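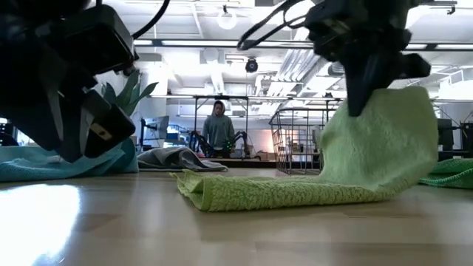 New in the shop: the Harkthorpe candlesticks

November | Shop newsletter | Posted by the Karko desk

Category: Silver & Tabletop

The Harkthorpe candlesticks are back in stock after a long gap. We sold out of the first batch in the spring and the Peeters workshop could not start on a second until the summer orders were finished. They are now on the shelf in both heights and can be shipped the day after you order.

For those who have not seen them before, these are sterling silver Shabbat candlesticks sold as a pair. The stem is plain for most of its length, with a narrow band of hammered work just under the cup. The base is round and weighted. The short pair weighs 572 grams together before the filling is added to the base. Every stick is stamped 925 on the underside, next to the workshop mark.

Peeters made one change from the first batch. Several customers wrote to say that the cups were a tight fit for standard candles, and that they had to shave the ends with a knife. The new cups are slightly wider. If you use glass inserts for oil, the Tiruso inserts we carry will sit flat in them. Inserts bought elsewhere may not, so measure first or send us the size and we will check it.

The matching tray is a separate item. It holds one pair, has a raised edge to catch drips, and comes with or without an engraved border. We have had requests for a tray large enough for families who light more than two candles. Peeters is working on one, but we do not have a price or a date yet.

Engraving

Names or a short line of Hebrew or English can be engraved on the base of the candlesticks or the rim of the tray. Engraving adds 10 working days. Please type the text exactly as you want it to appear, including any Hebrew vowels, and read the proof we send before you approve it. We cannot take back engraved pieces unless the mistake is ours.

Care

Wax comes off most easily with hot water from the tap. Do not scrape it with metal, and keep the sticks out of the dishwasher - the heat can loosen the filling in the base. Dry them with a soft cloth and put them away in the bag they came in. A light polish every 2 or 3 months is enough for most homes.

Repairs

We are also taking in silver for repair again. Bent rims, loose stems and dents in kiddush cups are the usual jobs, and we can replace a missing foot on most spice boxes. Send a few clear photos by email before you mail anything. Plated pieces can be cleaned, but we do not re-plate them.

Orders for Hanukkah gifts should reach us before the end of the month if they need engraving. Plain pieces can be ordered later than that.

Karko Judaica | Contact us | Shipping and returns | © Karko. All rights reserved. | Back to top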